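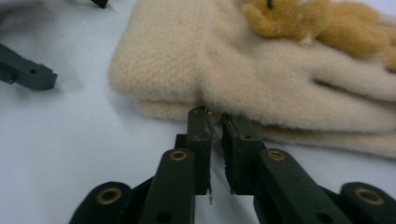
Pilley Outdoor Club — Kit and Stores

Stack the gloves, don't ball them

Every spring the same argument comes back to the stores room at Pilley, and every spring it is settled by whoever happens to be holding the gloves. One side takes a pair, lays one on the other with the cuffs together, and puts the stack down flat. The other side rolls the pair up and turns one cuff over the bundle, as with socks. I am on the first side, and I would like the club to adopt it for all fleece handwear before the winter kit goes away again.

The case for balling is well known and partly correct. A balled pair cannot separate. It can be thrown into a crate from across the room. It takes no thought, and at the end of a long return session that counts for a good deal. Members who ball their gloves at home see no harm come of it, and for a pair that is worn again the next morning there isn't any.

Club stock is stored differently. Our gloves go into crates in April and most of them stay there until November. The stores inventory currently lists 853 items of handwear, counting liners and children's mitts, and a large part of that is fleece. What is harmless overnight does not stay harmless over seven months under the weight of the crates above.

Fleece is a knitted base with a raised surface. The warmth comes from air held in the raised part. Press that surface flat for long enough, particularly with any dampness left in it, and it stays down in patches. The patches can be brushed up again to a degree, but a glove treated this way feels thin over the knuckles, and the borrower notices on the first cold day. A ball concentrates pressure at the fold and again at the turned cuff. A flat stack spreads the same load over the whole palm.

The cuff is the second problem. To hold a ball together, one cuff has to be stretched over two thicknesses of glove and left there. On a sock this works well, because a sock has a long elastic leg made to stretch. A fleece glove often has a short, blunt cuff with little or no elastic and a seam running close to it. Leave that stretched until November and the cuff flares. A flared cuff won't sit under a jacket sleeve, it lets in snow, and the repair is tedious: unpick, take in, resew, on a fabric that hides the needle. I did 12 of these last winter. Every one had been balled.

The third point is inspection. A stacked pair shows you the backs, the cuff edges and the fingers without handling. A stitch that has let go at the cuff seam is visible while the pair is still on the table. A ball shows you the outside of one cuff and nothing else, so it has to be opened, checked and balled again. In practice it isn't checked.

The method

Shake each glove out and push a finger down each of its fingers to clear grit, tissues and hand-warmer sachets. Lay the first glove palm down on a clean, light surface. The white table is best. Dark lint and loose thread show on it at once, and pale fleece picks up whatever was on the table before it.

Lay the second glove on the first with the thumb on the same side. This means turning one of them over, so the two palms meet. People tend to skip this step, and a pair stacked without it has a thumb sticking out on each side and takes up half as much room again in the crate.

Line up the cuffs first, then the fingertips. If one glove is longer than the other, let the difference fall at the fingertips. The cuffs take the clip, and a clip on uneven cuffs pulls.

Do not press the air out. The stack ought to look thick. Several members flatten it with a forearm from habit, which defeats the purpose of the whole exercise.

Clip the cuffs with one of the wide plastic clips from the Nandholm tub. Avoid the small metal ones, which leave a bite mark and occasionally rust. No clip is needed if the pair is going straight into a divided crate.

Fur and long pile

Furry items have been traveling in the same crates as the gloves for years. I mean the trapper hats, the trimmed hoods and the shaggy neck pieces. Pile of that length behaves differently from fleece. It clumps at the edges, it sheds a little, and the shed hair works its way into short fleece and is slow to remove. On a cream glove a tan hair is visible from arm's length.

My proposal is that long pile goes on top of the gloves during sorting if it must share the table, and never underneath, and that it goes into its own crate for storage. On top it keeps its loft and drops a few hairs onto one glove. Underneath, it is crushed and marks everything touching it. Some will say that a separate crate is wasteful for a small number of hats. It is one crate. We gave a whole shelf to tent pegs of a pattern we no longer use.

Objections

The most serious objection is time. Stacking a pair takes longer than balling it, perhaps twice as long for someone new to it. I accept the figure and question the importance of it. The difference is a matter of seconds per pair, once a year, and resewing one cuff uses up the saving from a great many balls. Anyone who disagrees is welcome to the needle.

The next objection is that stacks come apart. They do if they are carried loose in the arms. Carry them on a tray. There are two trays behind the door, both from the Koster clearance, and they are the right size for the shelf as well as the table.

The third is volume. The Mirnirbridge section tried stacking and went back to balls after one season on the grounds that the crates wouldn't close. I have looked at their crates. They had been laying every stack with the cuffs at the same end, and cuffs and fingers are not the same thickness. Alternate the direction with each layer and the stack of stacks stays level. A standard crate then holds 90 pairs of adult fleece with the lid shut and nothing forced. The same crate filled with balls holds slightly fewer, with a lot of empty corners.

The last objection is that gloves are cheap and we could simply replace the bad ones. Some years we have. The handwear budget is 2,000 for the season, and it is supposed to cover shells and waterproof mitts, which do wear out in ordinary use. Spending any of it on fleece that was ruined in a crate seems hard to defend.

What I am asking for

The written stores procedure currently says "pair and secure." I would like it to read "pair flat, palms together, cuffs aligned, clip if loose." I would also like long pile listed as its own category on the return sheet, with its own crate label.

Liners can be left out of this. They are thin, they have elastic wrists, and balling does them no damage that I have been able to find. Leather palms need a different treatment again and should stay on the drying rail until somebody has gone over them with wax. Children's mitts on strings should be stacked like the rest, with the string laid between the two mitts and not wound around them.

The change could start with the April returns. The clips are already in the tub, and the trays need a wipe.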